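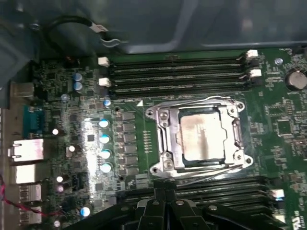
How to draw a random sample you can defend

Most surveys that call themselves random are not. Somebody picked names that felt varied, or took whoever answered first, and wrote "randomly selected" in the methods section. If you want to use that word, you need to be able to say what chance each person had of being picked. The steps are dull and they don't fix everything.

Step 1. Write down your population

"Customers" is not a population. "Every household in Barredo with an active water account on the first of November" is. Expect arguments here, and have them before you draw anything.

Step 2. Get the list and distrust it

Our Barredo list came to 1,664 rows. It was described to us as complete, a word I have stopped believing. Sort by address and look for duplicates. A household listed twice has two chances on each draw, and your equal probabilities are gone. Look for gaps too: new streets, shared meters, people who pay through a landlord. You can't sample someone who isn't listed, so either find them or narrow your claim in Step 1. 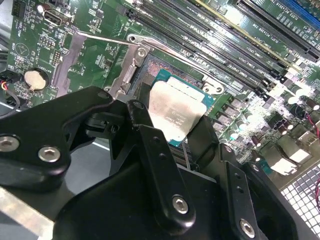
Step 3. Number the rows and set a seed

Give every row a number from 1 up. Choose a seed, write it in your notes, then generate the random numbers. Don't try a second seed if the first sample looks lopsided. Random samples often look lopsided. If you redraw until you like the result, you are choosing by hand with extra steps.

Step 4. Draw without replacement

Sort by the random number and take the first n rows. Stop there. No swaps for people who seem hard to reach.

Step 5. Chase the people you drew

This is where I lose faith in most published work. A perfect draw with a poor response rate is a self-selected group with good paperwork. Try each address up to 5 times, at different hours, and log every attempt.

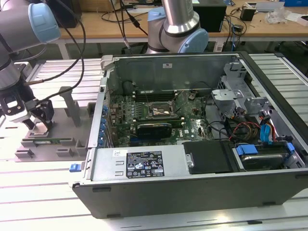 Report the refusals and the no-contacts separately, and give the response rate near the top where readers will see it. Weighting may help a little. It assumes the people who answered resemble the ones who didn't within each group, and you usually have no way to check.

Related
Benditz panel study: what the weights hide
Is a sample of 2,000 enough?
Quota sampling and its excuses
Reading the Geltix codebook
Cakine survey notes, part 2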